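Course notes, Kusport workshop, unit 9
18 Nov 2021

## Daily check of the two-arm cell

These notes are for the students who take care of the Mosoti cell during the practice weeks. Please read them before you touch the machine. The full manual stays in the office, and here I write only the part that we repeat every morning.

Before power is on, press the emergency stop and leave it pressed. Move each arm slowly by hand through its joints. If you feel a hard point, stop there and write the joint number in the log. Do not use force. The brake release is on the back of the base and needs two persons. 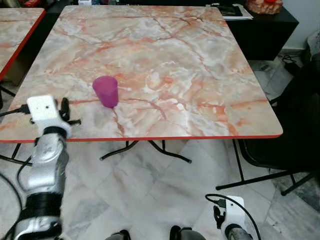
Cables are the most frequent cause of faults in our cell. A cable that is too tight pulls on the connector each time the wrist turns, and after some weeks the gripper begins to lose signal. A cable that is too long can catch on the table. Look at the left arm, where one cable leaves the side of the white gripper housing and another makes a loop along the outside of the arm. Follow each loop with your finger from the gripper down to the base, and turn the wrist to both ends of its range while your partner watches the cable. Do the same on the right side, where the cable goes in an arc over the housing.

## Fingers and screws

- Clean the fingers with a dry cloth. No alcohol on the pads.
- Check the screws of the housing with the small key, tight but without force.
- Open and close each gripper 17 times at low speed and listen.

For the last test we use one light plastic cup. Grasp it, lift it, put it back at the same place. If it slips, reduce the speed first and only then change the grip force, maximum 5 steps.

The cycle counter showed 3,569 at the last service. The next service is in January, and the pads from Gravthorpe must be ordered before that.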